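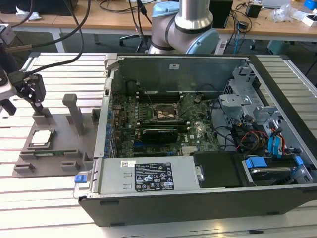 20 September 2019 – plum cake, second go

I did promise myself an early night, but the kitchen smells so lovely that I'd rather sit here with my tea and write it all down while I still remember what I did. Our Nell can't have egg or milk, as you'll know if you've been reading for any length of time, and she has been asking for a plum cake like the one her cousins had at Brillunlow in the summer. The first go came out like a doorstop (we ate it with custard, the oat sort, and were very brave).

Today I swapped the mashed banana for apple sauce, stirred in 2 spoonfuls of ground flax and left the bowl alone for a good while, as Leopold Fankhauser told me to when I moaned to him at the market. He baked for a living for years and I ought to have listened sooner! I used 287 grams of the Filletti flour, that being all there was in the bag, and it seemed plenty. 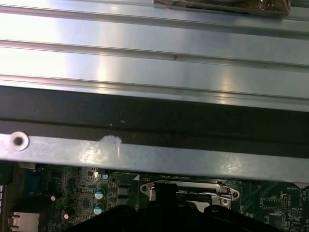 Vol. 7

Yes, a seventh notebook. I started the first when Nell was a baby and her skin was so sore, and it's nearly all crossed-out biscuits. I had a leaf through it this evening and found a page which says only "never again, too much bicarb", with no clue as to what it was I'd made.

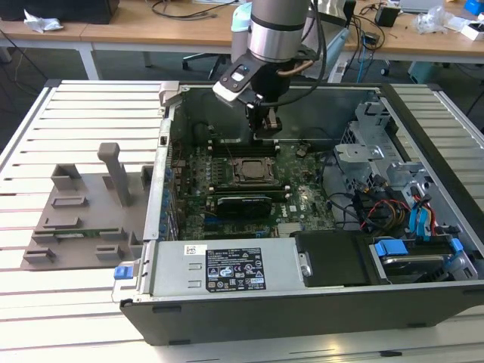 Anyway, the cake. It rose! A bit more on the left, as things always do in my oven, but there was a proper crumb and the plums stayed up near the top where I'd put them. Nell had a slice while it was still warm and then asked if she could take one to school, so I've wrapped two for tomorrow – one is for her friend, whose mum has checked the ingredients with me.

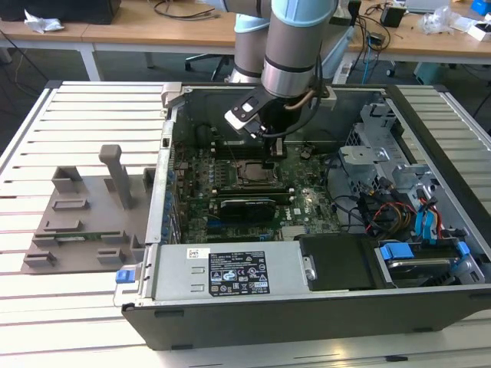
To get before the weekend

Plums, if the Plattner stall still has any. More flax. Oat milk, and a new bag of flour.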